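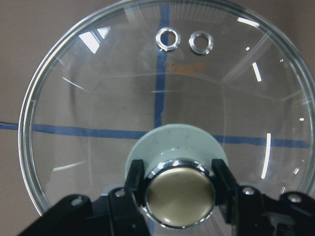 Saturday, December 21, 2024
Keith Lockwood, Lellwood workshop

Comparison of finger sets for the Bustis cell, continued. The object set is unchanged: pot, glass lid, corn. The purpose of this session was to decide which fingers remain on both arms through April.

The lid was presented at 4 orientations. The flat Pilkington fingers held the knob in 82 of 92 attempts with the wrist square to the table. Most of the failures came from closing too high on the cap, where the top is domed and offers little to press against. Lowering the approach by 4 mm brought the contact back to the side of the knob. The Skancombe fingers are longer and were rejected for the lid; they touched the collar before closing.

The wrist camera remains unreliable on clear glass. Depth is poor across the whole dome, and the tape on the table shows through and is sometimes taken for an edge. The knob itself is found consistently. I have therefore set the grasp point from the knob alone and disregarded the rim — this should be reviewed by whoever maintains the detection code.

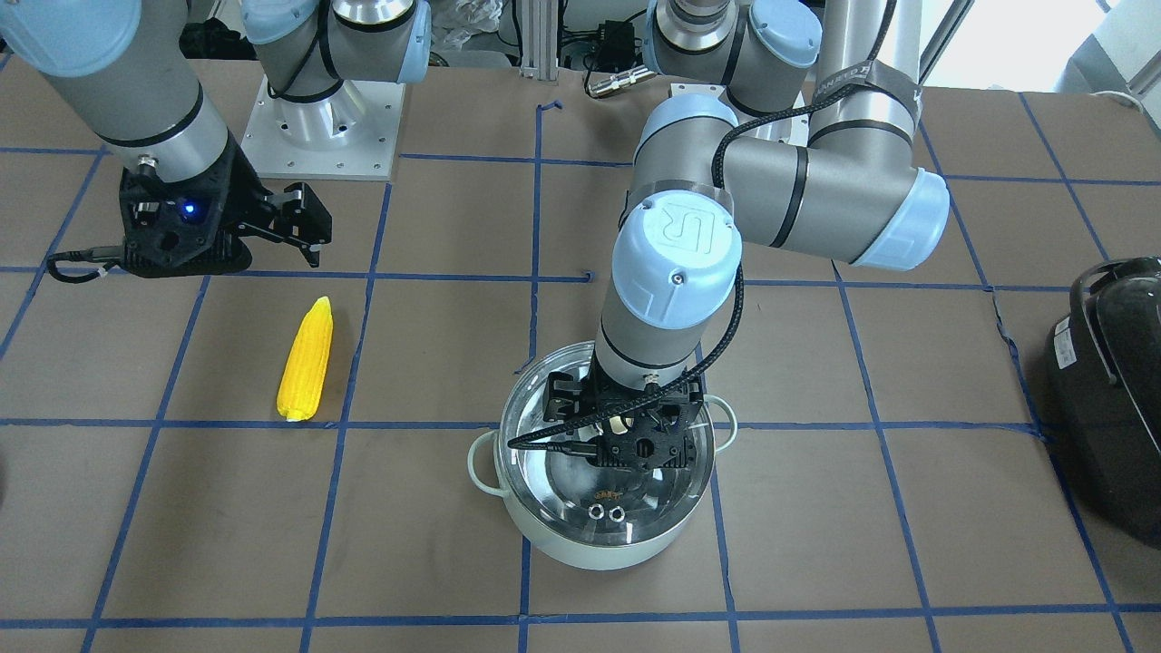

Left gripper lowered into the pot; right gripper open near the corn.

Clearance inside the pot is acceptable, but reflections from the steel interior disturb the overhead view. Exposure was reduced to 44 percent and will stay there for now. The cable on the left arm needs more slack at the wrist before the next long run.

Log saved as run 392. Corn trials with the Skancombe set are still to be done.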